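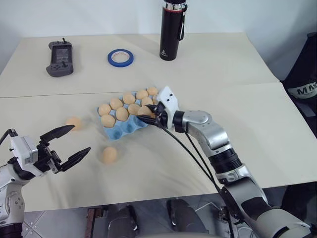 Section 4. Recording egg episodes on the two-arm station

Applies to Fovix recorder, Pramusham site. Read section 3 (homing and cable check) first. If the arms haven't been homed since the last power-off, go back and do that.

4.1 Before you start

1. Both arms homed, both grippers open. Check the fingers by eye for old shell or yolk. Wipe with a damp cloth, then a dry one. No spray on the housings.

2. Table cover flat. Two panels, one seam. Push them together until the seam closes. An egg will find a gap if you leave one.

3. Gripper cables hanging clear of the work area. Move each arm through its full reach once by hand and watch the cables, not the fingers.

4. Carton in the middle of the table, opened flat, cups up. A bit of an angle is fine and we want it. Change the angle every few episodes.

5. Eggs in. Not the same layout each time. Leave some cups empty, and put one or two eggs loose on the cover where a gripper can get to them.

6. Head camera view up on the recorder screen. Whole carton visible, both grippers visible when they're over it. If a loose egg is out of view, move the egg. Leave the camera alone.

Note: stuff at the back of the table (tape, bottle, handheld controller) can stay. The model has to cope with clutter. Keep it behind the seam, and shift it around between batches. Nothing tall in front of the carton.

4.2 Gripper settings

Open Trirnness > Grippers > Fragile. Then:

1. Close limit to 200 on both sides. Factory value is 700, which is for the block tasks and will go straight through a shell.

2. Speed scale no higher than 8 for the first batch. Go up once you've got the feel for it.

3. Save. The profile does not stick after a restart, so check it every time you power up.

CAUTION: The close limit is per gripper. Setting the left does not set the right. Look at both numbers before you pick anything up.

4.3 Recording an episode

1. Press Arm. Wait for the steady tone. A broken tone means a camera has dropped out, see 4.6.

2. Say or type the task line. Keep it plain: "put the loose eggs in the carton", "move the egg to an empty cup". Same wording as the task sheet, please. Kaijage reads these lines as written and treats a reworded one as a new task.

3. Press Record. Hold still for one breath so there's a clean start.

4. Come down on the egg from above, fingers either side of the widest part. Slow for the last bit. Close until the egg stops shifting, then stop closing.

5. Lift clear of the cup rims before going sideways. Most cracked eggs are from dragging across the carton.

6. Lower into the cup until it's carrying the weight. Open. Wait. Then back off straight up.

7. The other arm can get ready while the first one is working, fingers open near the next egg. Don't cross arms over the carton. If both need the same end, one goes home first.

8. When the task line is done, both grippers up and open, press Stop.

Note: a loose egg may roll when you touch it. Don't chase it fast. Let it settle, re-approach, carry on recording. Those are good episodes, keep them. If it's heading for the front edge and you can't get to it, hit Stop and mark as Aborted.

4.4 Marking

Straight after Stop the recorder asks for a mark. Pick one.

Good: task line done, no damage.

Recovered: slipped, rolled or needed a second try, but done in the end.

Failed: not done. Still gets uploaded.

Aborted: stopped early, hand in view, wrong task line, anything odd. Not used for training.

Dont mark a messy run as Good to get the numbers up. Recovered is worth just as much to the training set and we're short of them. A cracked egg is always Failed, even if it landed in the right cup.

4.5 Resetting between episodes

1. Press Hold. Lights go amber on both arms. Only then reach in.

2. Swap out any egg with a hairline. Check the underside too.

3. Change the layout: different empty cups, loose eggs somewhere new. Left side one time, front the next. Use both arms over the batch, people favour the right without noticing.

4. Hands out, release Hold, back to 4.3 step 1.

CAUTION: Never reach in on Stop alone. Stop ends the recording. It does not hold the arms.

A full set for this task is 286 episodes, Aborted ones not counted. Nobody does that in one sitting. Take a break whenever your grip gets sloppy, it shows in the data.

4.6 If something goes wrong

Broken tone on Arm: camera lost. Reseat the plug, wait for teh picture to come back, press Arm again.

Gripper closes on nothing and stays closed: limit tripped. Hold, then Clear, then open from the menu.

Egg broken on the cover: Hold first. Lift the panel away from the seam before it runs under. Dry cover before the next episode, a wet patch changes how the eggs roll.

Upload stuck in Kaijage: leave the recorder on, it retries by itself. Don't delete local copies until the batch shows green.

Next: section 5, folding tasks.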